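# Monow folding cell: the dropped-cloth fault

Questions keep coming in from Standotville, so I've put the answers in one place. Keep sending them!
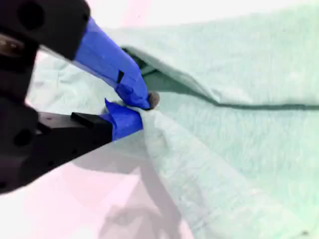

The fault we call a "ghost grip" is when Monow reports a good hold and carries on folding with nothing in its fingers. It showed up in November and took us ages to pin down. A proper grip lifts a raised fold of cloth between the two blue-taped tips, and the controller is supposed to feel that thickness before it moves. On a bad day it was feeling the tape.

**The tape? Really?**

Yes! A flap that stands up at the edge of a tip, like the one on the lower finger, can double over when the fingers close. Two layers of tape read a lot like thin cloth.

**How often did it happen?**

We logged 51 ghost grips over 14 shifts. I love a fault with a good log.

**Is it dangerous?**

The arm moves at full speed after a ghost grip, so stay outside the gate until it parks. Never reach in to rescue a towel — press stop first.

**What do I do if I see one?**

1. Press stop and wait for the green lamp.
2. Open the gate and check both tips.
3. Retape any tip with a lifted edge.
4. Run the empty-close test 6 times.

If the test fails 2 times, leave the cell off and call Christos Deligiannis.

**Does this affect Brustska?**

No, Brustska uses suction cups. It has its own wonderful set of problems.

**Is a permanent fix coming?**

Moschos is molding us slip-on rubber tips, and I can't wait to try them. The first pair is due 9th July.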